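Skekulley Community Kitchen and Pantry
Progress report to the Drinlow Fund, second reporting period
August 12, 2018

We use cookies to remember your settings and to count visits. By staying on this site you accept this. Accept / Manage settings

1. Where the project stands

The grant pays for the pantry's dry goods program in Skekulley and for evening cooking classes at the Malý Street hall. Both are running. The dry goods program is on schedule. The classes started late, as we told you in April, and we have made up most of the lost time.

At the end of this period 299 households were registered with the pantry. Nearly all of them live in Skekulley or on the Drinlow side of the river. Our target for the full year was lower, so we have stopped advertising and are taking new households by referral only.

2. Storage and repacking

Most of our dry goods arrive in bulk and go out in household portions. In the first period we lost stock to damp, mainly flour and dried beans, and we said we would fix it before buying more. The old shelving has been moved off the outside wall and the Clirex dehumidifier runs overnight. We have thrown out two bags of flour since then and no beans.

Repacking is done on weekday mornings. Each portion gets a label with the contents, the packing date and a use-by date. We dropped the color code after households told us they could not make sense of it. 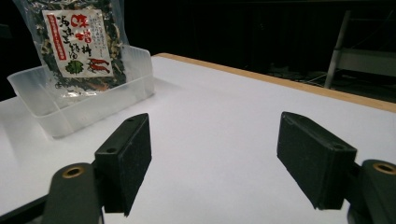

Clear plastic tray on a white tabletop.

Portion sizes have changed. A family of four was getting the same rice as a single person plus a second bag, and it was running out before the next collection. We now pack by number of people in the household. It takes longer, and we have gone through labels faster than we budgeted for.

3. Cooking classes

We planned 30 classes for the year and have held 27. Attendance was thin at the start and then settled. Evening classes fill up, the Saturday ones do not, and we would like to move the remaining three to evenings if the Fund has no objection.
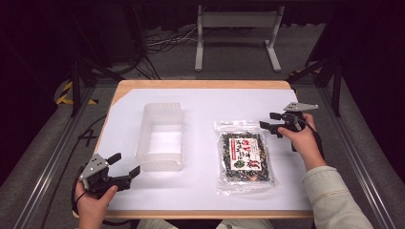 Table with a wooden edge, covered with white paper.

The classes use only what is in the pantry that week, plus onions, oil and salt. Soups and rice dishes have gone down best. Bread was popular but ran past closing time on both occasions, so it is off the program until we can get the hall for longer.

The recipe sheets were rewritten in plainer language and larger type. They are now in three languages - the third was added at the request of people in the class. Printing came in under budget.

4. Spending

Food purchases are slightly over the forecast and transport is under it. The two nearly cancel out. The main cost we did not plan for was a repair to the van's rear door, which was paid from our own reserve and is not charged to the grant. We are not asking for any money to be moved between headings.
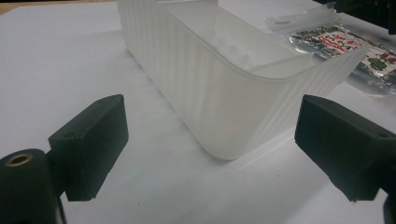 White tabletop, Skekulley.

5. Problems

Our supplier of lentils closed without much warning and we went without for most of a month. The replacement is more expensive and delivers only to Drinlow, so we collect. We are looking for a second supplier to have in reserve.

6. Range of goods

We asked households what they would use if we stocked it. The common answers were spices, noodles, tinned fish and dried seaweed. Spices and noodles will be added to the regular order. The other two cost more per portion and we will try them in small amounts first.

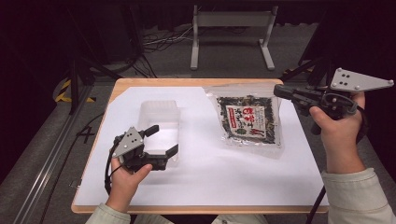 One household wrote on the survey form that the noodles were a good idea but the cooking instructions should be on the bag itself, as the recipe sheets get lost before the end of the week. Several others asked for the same thing. Short instructions will go on the labels with the next print order.

7. Next period

We will finish the remaining classes, settle the lentil supply and repeat the household survey. The accounts for this period follow under separate cover.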